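Chapter 9
Cooking with Steam

Steaming is among the oldest methods of cooking with moist heat and remains one of the gentlest. Food is held above boiling water and is cooked by the vapour that rises around it. As the food does not sit in the water, it keeps its shape and loses little of its flavour. The method is well suited to fish, green vegetables, puddings and filled or plain doughs.

This chapter deals with steamed buns and with the equipment used to prepare them. Students should already have completed the unit on yeast doughs in Chapter 2, as the Rivas dough described there is used again in the practical work. Those following the Vivdale syllabus may omit the section on pressure steaming.

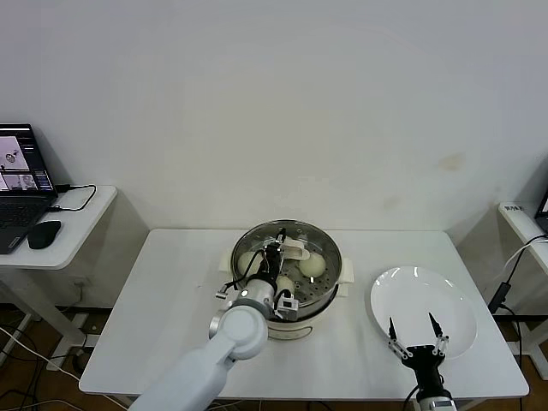

Page last changed: July. Section reference 1056.

Steamed buns in the basket of an electric steamer, with a plate for serving.

An electric steamer consists of a base, which heats the water, and a basket with a perforated floor, through which the steam passes. Buns should be set apart from one another in the basket. Dough swells as it cooks, and buns placed too close together will join at the sides and tear when they are lifted out. A liner of paper or cloth may be laid beneath them to prevent sticking, but it must not cover every hole.

The plate should be placed beside the steamer before the lid is removed. Buns are transferred one at a time and are held lightly, for the surface is soft and marks easily. A well-made bun has a smooth, domed top. Wrinkling is commonly a sign that the lid was raised too soon or that water fell upon the dough.

By the end of the chapter, students should be able to prepare a steamer for use, judge when a bun is cooked through, and describe the faults listed in the table on page 142. The Neletdale method of proving is treated separately in the final section.

9.1 Preparing the steamer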